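Counting episodes is the wrong way to budget a demonstration set

Aldo Galli

Most plans for collecting robot demonstrations start with a total. Ours at Plomlow did: 1000 episodes of one pick-and-place task, recorded in simulation, due by the end of January. We hit the number. The policy trained on it was no better than the one we had trained on the first 400.

The reason was in the start states. Our reset script moved the block a few centimeters and turned it a little. It never moved the bin. It never changed which side the arm approached from. The operators were fast and consistent, so the last 600 episodes repeated the first 400 with small noise.

I would now set the budget by start state. List the things that can vary: block position and angle, bin position, target compartment, where the bowls sit. Fix a range for each. Record one clean episode per cell, then look at where the policy fails before recording more.
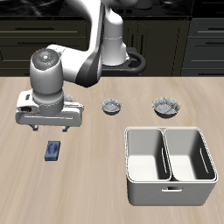 Lindalva Seixas objects that a grid like this only covers what the author thought of, and that random resets, if the ranges are wide enough, will find bad cases a planner leaves out. She would also keep the failed grasps, which my plan throws away.

On random resets she is partly right. Wide ranges help. But in simulation a wide range costs one line in a config file, and teams still ship narrow ones, so the ranges need to be written down and reviewed first. On failed grasps I agree, provided the recovery is in the same episode. A failure that ends in a reset teaches the policy very little about getting out of it.

Our second set has 194 episodes. It took two operators nearly 60 hours, most of it spent on setup and review. Reports should list the ranges before they list the total.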